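Skendik two-arm bench kit: our review after an autumn of use

Gillespie Strachan talked us into the Skendik in October, and I'm so glad he did — even if it took Rory and me most of a weekend to put together! We wanted it for one job, gathering examples of small household chores for a learning system.

Setting up

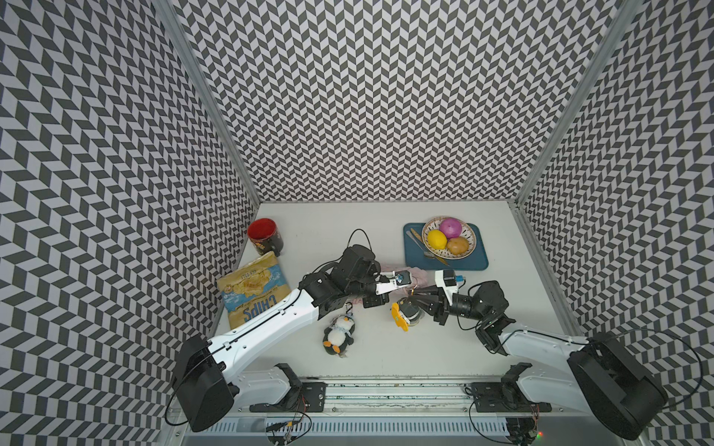

The Skendik comes into its own once you start filling a session with ordinary clutter. Both arms work from one rail along the front, so there's plenty of table left over for a basket on a tray, a mug, a bag of crisps and a small plush penguin besides.

Close work

The wrist view is lovely for fiddly things like zips and clips, and well worth having alongside the wide one. We've kept 327 examples so far.

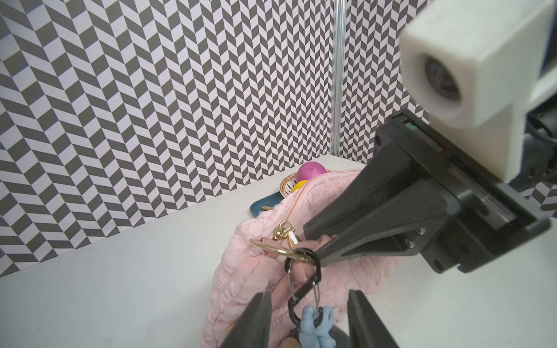
Niggles

The cables want more tidying than I have patience for, and the manual skips page 6 altogether (Lollum did post us a new one, bless them).

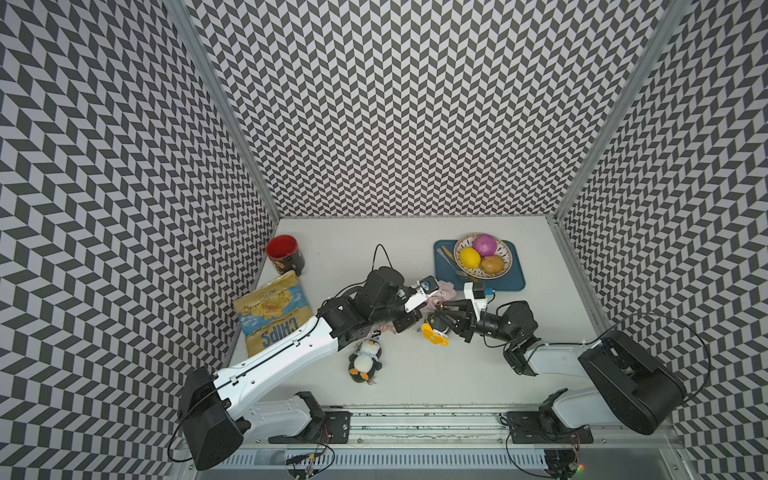
Would I buy it again?

Yes, gladly. Four stars out of 5, and the last one is theirs when they fix the manual.

Greer Leckie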